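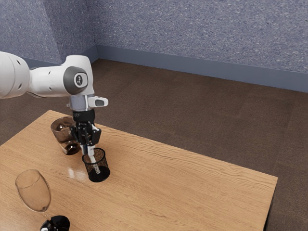
Edeltraud Danzer wrote to ask why she should bother collecting demonstrations in a simulator when she has a perfectly good arm bolted to a bench, and whether 1000 sloppy episodes would beat a couple hundred careful ones. Good questions, and I get some version of them every time I post about Farnitz, so let me walk through how I do a session.

I'd go for the careful ones. My first put-it-in-the-cup policy was trained on everything I had, including the runs where I wandered off to the left and changed my mind, and it learned to wander off to the left too!

Start with the scene. I keep a target container and a couple of distractors on the table – glassware is great for this, because see-through stuff confuses the cameras and you want that in the data early. My Osard config shuffles positions at every reset. Leave a good patch of tabletop free or the shuffle will keep failing and you'll sit there watching it retry.

Next, check your controller. Open Hourani, set the translation scale to low and do three throwaway runs with recording off. If the wrist feels twitchy, turn on smoothing now, not halfway through, or you'll end up with two kinds of motion in one dataset (ask me how I spent most of December).

Now record. Press R, move in above the object, close the fingers, lift, and get directly over the cup before you start down. Go straight down. Thin things like rods love to catch on a rim, so pause for a beat when the tip is level with it, then lower the rest of the way. Open the fingers, back up the way you came, press R again. Mine run about 22 seconds each.

If you fumble the grasp but recover, keep it and tag it "recovery". If you knock a glass over, press X and throw it out.

I stop every 10 episodes and replay them at double speed. Look for long pauses at the start (trim them) and for fingers that open too early.

When you're done, export with the Vutavwood script and leave the wrist camera on, even if you don't plan to use it yet. Re-rendering a whole set later takes all night – I've done it twice.

Training settings are on the next page.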